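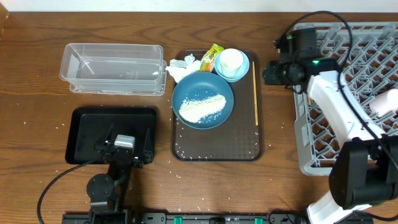
How to Submit a Detention Report to the Womau Case Desk

Updated 2026-04-02 by Yi-chun Yen

14 shares | 3 comments

This guide covers written reports on the detention of journalists, lawyers and rights monitors. Reports on prison conditions use Form 476.

1. Open a case file
Log in to Prallivo and select New Case. The system assigns a file number. Write it on every page you upload. Do not use the detained person's name in a file title.

2. Confirm consent
Get consent from the detained person, a close relative or a lawyer. Record who gave it and how. If consent covers private use only, set the file to Restricted before you enter anything else.

3. Enter the basic facts
Required fields are full name, date and place of arrest, the agency that made it, and the place of detention. Leave a field blank if the answer is not known. A blank can be filled in later; a guess is often copied into other reports.

4. State the legal basis
Quote the charge as it appears in the court or police paper. Attach a scan. If no paper was issued, check No Document Shown and note who asked for one.

5. Write the summary
The limit is 517 words. Use past tense and put events in order. Mark each statement as witnessed, reported by a named source, or taken from a document. Keep opinion on the government or the trial out of this field.

6. Attach evidence
Each upload may be up to 25 MB. Keep the original file and upload a copy. Remove location data if it could identify a witness.

7. Send for review
Press Submit. The Stultavport office checks the file and returns it with questions if needed. Answer inside the file, not by email. Code 202 means the report has been received. It does not mean it has been sent to any outside body.

Related
- Form 476: Prison Conditions
- Taking a Witness Statement by Phone
- Hong Office: Notes From the August Training

Contact the Case Desk | © Womau | Back to top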